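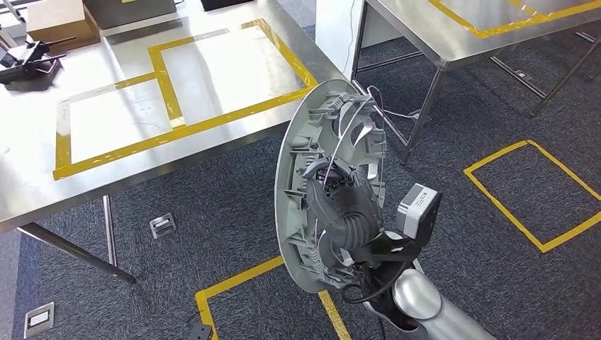

How long can a sourdough starter go unfed and still raise a loaf of bread? In our kitchens the answer was 55 days in the refrigerator, provided the starter got two full feedings before baking.

Figure 3. Molded part with ribbed inner side, dark corrugated boot and white wires.

4.2 Neglect and recovery

We began this part of the study expecting a dull result. Home bakers are told to feed a refrigerated starter every week, and most of the 361 people who answered our survey said they try to. They also admitted, often at some length in the comment box, that they don't. One baker in Olvera had left a jar behind the mustard through an entire move. It made excellent bread in June, and she mailed us a piece of it dried on parchment, which we were delighted to have.

The survey left us with a question we could test. We split one parent culture (the Floston rye, described in Section 2) into jars holding 300 grams each and put them in the same refrigerator. Jars were pulled at set intervals, fed twice with equal weights of flour and water, and used in the plain white loaf from Section 3. Rise was measured against a ruler taped to the side of the proofing tub. Kuo-hua Chou did nearly all of the baking, and Omid Pakzad scored the crumb without knowing which jar a loaf had come from.

The first surprise was how little changed in the early weeks. Loaves from the youngest jars and from those a month older rose to nearly the same height, and the scores overlap so much that we would not want to rank them. The older jars smelled sharply of nail polish remover and carried a layer of gray liquid, and they still came back! After one feeding they were sluggish. After the second they doubled on schedule – faster, in two cases, than the jar we had been feeding all along.

Flavor is where the difference shows. Tasters at the Sukside bakery found the late loaves more sour, and several liked them better for it. We stirred the gray liquid back in every time, so we can't say what pouring it off would do. Many survey answers were firmly in favor of pouring, and a side-by-side test would be easy to run.

All of this rests on one culture and one refrigerator. The Batus wheat starter, which is wetter and much livelier at room temperature, may behave quite differently, and we have only a handful of loaves from it so far.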